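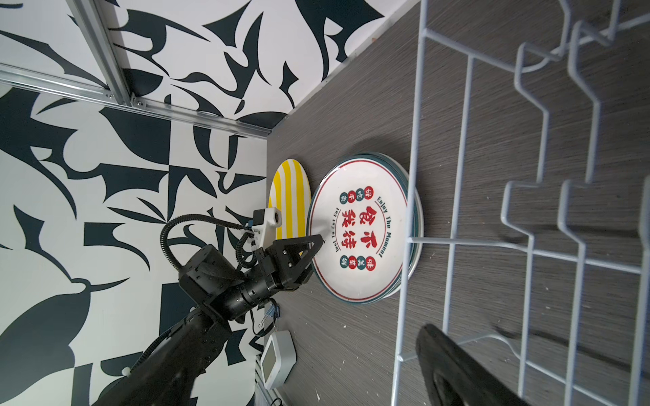

A stack of white plates with green rims on a dark gray surface.

Estier has a record to sell, and the first thing the rapper does is say it isn't for sale. "I'm giving it away in January if I have to," he tells me. "I want people to sit with it." The pre-order page for the vinyl was already up by the time we talked. When I mention that, he laughs for quite a long time and then says the label did it.

The label is Dreltov, a two-room outfit that has put out 11 releases and likes to call each one a document. This one is titled Durrani, after the street where he spent his teens, and the press notes call it a spiritual inventory. I have read a lot of press notes. I asked him what was in the inventory.

"Debt, mostly," he says. "My uncle's truck. Church. The sound a screen door makes when somebody's mad." That was a better answer than anything on the one-sheet, and I told him so. He said he hadn't read the one-sheet.

The record runs 46 minutes over 14 tracks, and I think it could lose three of them. The opening stretch is strong. He raps low and a little behind the beat, and he'll drop a rhyme you've been waiting on and pick it up four bars later. Then comes a run of interludes, with a man's voice over rain, talking about purpose. Who is he?

"That's me, pitched down."

Why pitch it down?

"Because in my regular voice it sounded like I was making it up."

I pressed him on that, because it seems to me the whole trouble with the conscious rap revival is in that sentence. A lot of these albums want credit for wisdom before they have said anything wise. He didn't get defensive, though he did get up and refill his water. "You think it's corny," he said from the sink. I said I thought parts of it were. "Okay. Which parts?"

We went through them. He defended the rain and gave up on the second interlude, which he now says he would cut. He would not hear a word against "Sunday Meter," the long one near the end, and there I'm mostly with him. The verse about counting out bus fare in the pew is the best writing he has done, and it has no message stapled to it. "I wrote that in one night and didn't touch it," he says. "The ones with the big ideas took me nearly a year."

He produced most of it himself, with drums by Emo, who has played on every Dreltov release and doesn't give interviews. Estier says the two of them recorded with the windows open and kept whatever came in. I listened on good headphones for traffic or birds and heard neither. "It's a feeling," he says, when I bring this up. Maybe so. The drums do sound terrific – dry and close, with a snare that seems to come from the next room.

What about the fans who call him a teacher? There are plenty of them in the comments, and the label reposts the more excited ones. "I never taught anybody anything," he says. "I didn't finish school." So would he ask Dreltov to quit using the word? He thinks it over. "It sells some shirts," he says.

He plays the record front to back on 18th April, seated, with Emo and a borrowed organ – there will be no opener and, he promises, no speeches. I asked whether the pitched-down man would be appearing. "He might say hello," Estier says.

Last updated: 18 hours ago
Filed under: Hip-Hop, Interviews, New Releases
Print this article | E-mail to a friend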